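Estelitz Textile Conservation
Position vacant: Bench Technician, Flat Textiles (fixed term)
Reports to: Mirjam Baumgartner, Head of Treatment
Hours: 27 per week, over four days
Start: March, or by arrangement

The position

Estelitz treats flat textiles for regional museums, historical societies, churches and private owners. Most of what comes through the door is printed cotton, wool bunting, silk and linen: banners, flags, samplers, altar cloths and the occasional quilt. The bench technician carries out surface cleaning, humidification, support stitching and mounting under the direction of a conservator, and keeps the records that go with each object.

The position has been created for the Triltau banners, a group of 200 painted and embroidered processional banners now held in our cold store. Treatment of the first group is complete. The technician will work mainly on the second group, which has a higher proportion of painted silk and will need more time per object. Work for other clients will be assigned as the schedule allows.

The term is 13 months. An extension depends on a further contract being signed and should not be assumed.

Duties

Surface cleaning by low-suction vacuum through screen, with soft brush where specified in the treatment proposal.

Humidifying and realigning creased areas using membrane and blotter, with weights or magnets as directed.

Dyeing support fabrics to match. Dye recipes are kept in a card system, by fibre and depth of shade. New recipes are to be recorded with a swatch and the liquor ratio.

Laid couching and support stitching in fine silk and polyester thread. Stitch spacing and tension are checked against a sampler before work on the object begins.

Preparing padded boards, rollers and interleaving. Boards are cut and sealed in house and must air before use.

Completing condition diagrams, treatment sheets and before-and-after photography. The photographic setup is fixed and training will be given.

Receiving and unpacking objects, quarantine, and freezer treatment for insects. Freezer cycles are logged at loading and unloading, and the log is countersigned.

Ordering consumables and checking deliveries against the order.

The technician does not handle solvents other than ethanol and industrial methylated spirits, and does not carry out wet cleaning without a conservator present.

Skills and experience required

A certificate or diploma in textile conservation, collections care or a related craft subject, or at least 3 years of paid work in a museum, costume store or textile workshop.

Demonstrated hand-sewing skill on fine fabrics. Shortlisted applicants will be asked to complete a sewing test (see below).

Normal colour vision, or corrected vision sufficient to match dyed samples under the workshop lamps. Candidates who are unsure are welcome to come in and try the dye cards before applying.

Clear written English. Treatment records are read by clients and by conservators many years later. Spelling matters less than stating which corner, which side and which thread.

Ability to work seated or standing at a table for long periods, and to lift rolled objects with a second person.

Useful but not required

Experience with painted silk or gilded leather.

Working knowledge of German. Part of the Triltau inventory was never translated, and the old catalogue numbers are explained only in the German notes.

A current driver's licence. The van is manual.

Workplace

The workshop is on the upper floor of the old Cirkmont mill building. There is a goods lift, which also serves as the passenger lift, and the stair is steep. The treatment room is held at a steady relative humidity and is cool all year — bring a cardigan. Food and drink are kept to the kitchen on the landing. Hand cream, scented products and nail polish are not to be worn at the bench, and rings and bracelets are removed before handling.

Street parking is limited. Bicycles can be left in the ground-floor passage beside the freezer room.

Pay and conditions

The position is paid at the technician level of the Estelitz salary scale, step two or three according to experience. The scale is sent on request. Annual leave is calculated pro rata. The workshop closes for two weeks in mid-winter and those days come out of the leave balance. Overtime is rare and is taken as time off. Occasional Saturday work occurs when a client collects or delivers a large object, and is arranged in advance.

A study allowance is available after the probation period and may be put toward a short course, travel to a conference, or books.

Selection

Applications are read by Mirjam Baumgartner and Belmiro Falcão. Shortlisted applicants will be invited to a half-day at the workshop, starting at 9:30 a.m. The visit consists of:

a sewing test on supplied fabric, using laid couching over a cut slit, with one hour allowed;

a short written exercise, in which the applicant describes the condition of a textile from our study collection;

an interview with both assessors.

Thread, needles and magnifiers are provided. Applicants may bring their own thimble, tweezers and magnifier if they prefer. The test piece remains with the workshop. Travel costs within the province are refunded on presentation of receipts.

How to apply

Send a letter of no more than two pages, a résumé and the names of two referees. Include up to six photographs of your own sewing or treatment work, with a line for each stating the materials and which parts of the work you did. Physical samples should not be sent by mail.

Applications may be sent by email or left at the office on the ground floor, marked for the attention of Liesl Plattner. Receipt is confirmed within a week. If you have heard nothing by then, please telephone, as large attachments are sometimes stopped by the mail filter.

Questions about the work itself go to Mirjam Baumgartner. Questions about pay, leave or building access go to Liesl Plattner. 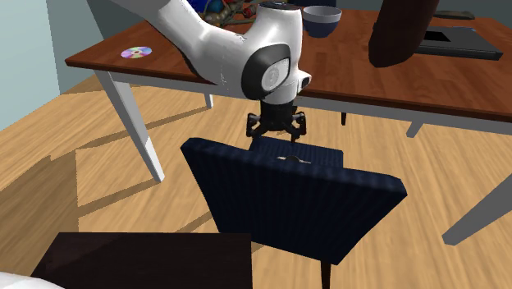

Page last changed: March, L. Plattner

Changes to this notice: the weekly hours have been corrected, and the requirement for a driver's licence has been moved to the list of useful items. Applications already received under the earlier wording remain valid and need not be sent again.

Estelitz keeps application papers until the end of the probation period of the person appointed, after which they are shredded. Applicants who would like their papers kept for later vacancies should say so in the letter.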